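Keeping the Grippers Honest
At Pimmont, a pair of hand-held grippers gets more care than the robot that learns from them

By Danica Baláž
06/03/2023

The first thing Tullio Ferraro does in the morning is close the fingers on a strip of paper. He pulls the strip slowly. If it slides out without resistance, he opens his tool roll, and the recording session starts later than planned.

Ferraro looks after the teaching station at Pimmont, a small company in Osavora that prepares robot arms for repair shops. The arms learn from movements that people make with grippers held in their own hands. An operator picks up a tool, puts it back, closes a lid, and the positions are recorded. The arm then tries to do the same with a gripper of the same shape. For this reason any fault in the hand-held pair is copied into the arm, and it can take weeks before someone finds where it came from.

"We had one finger that was bent by less than a millimeter," Ferraro tells me. "The operators corrected it with the wrist and did not feel it. The robot learned the wrist movement too. It was a very strange movement."

After this he wrote a service list, which now hangs beside the station and has 32 points. Most of them take a few seconds. He checks the screws at the finger base, the play in the trigger, and the black pads on the inside of the fingers, which he wipes with alcohol before each session and replaces after 400 hours of use. He keeps the old pads in a jar and sometimes compares them, to see which side is worn the most. On the right-hand gripper it is nearly always the tip.

The part he is most strict about is the marker cube. Each gripper has one, with square black-and-white patterns on its faces, and the cameras use these patterns to calculate where the hand is and how it is turned. A greasy fingerprint on a pattern can make the measured position jump. A cube that has turned a little on its mount is worse, because the numbers look clean and are still wrong. Ferraro draws a thin pencil line across the joint between cube and mount. When the two halves of the line do not meet, he calibrates again from the beginning. 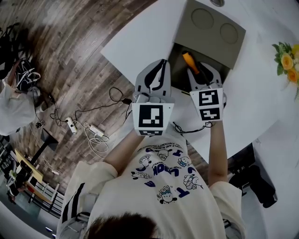

Both grippers reach into the open box on either side of the screwdriver. The patterned cubes give the cameras the position of each hand.

Calibration takes 60 minutes when it goes well. The grippers are placed one after the other in a metal cradle, and the software, which is called Rana, compares the position it calculates with the known position of the cradle. The operator then moves each gripper through 4 fixed poses and returns it to the cradle. If the two readings from the cradle do not agree, Rana shows a red bar and gives no further explanation. Ferraro has asked the programmers for a better message since September.

Then comes a short trial with a real object. A screwdriver in a box is his favorite, as the handle is thick, the shaft is thin, and the walls of the box leave little space for the fingers. If the fingers touch the wall when the operator believes they are free, the pads or the finger angle must be looked at again.

Cables are the other daily subject. They are bent all day in the same places, close to the gripper base, and they fail there first. The failure is rarely complete. The signal is lost for a moment and comes back, and in the recording the fingers seem to open and close in one step. Ferraro bends each cable gently between two fingers while he watches the signal on the screen. He does not try to repair a cable that shows an interruption. He cuts off the plug, so that it cannot return to the drawer by mistake, and takes a new one.

The spare parts come from Javton, a workshop in the next street, where the fingers are made in small batches. Each batch is measured on arrival, and fingers are changed only in pairs. Ferraro learned this from a mixed pair that closed slightly to one side and pushed small screws out of the grip.

When the last session is finished he loosens the triggers, lays the grippers in their foam tray with the cubes facing up, and writes the hours in a paper notebook. The company has a database for this. He fills it in as well, usually the next morning, from the notebook.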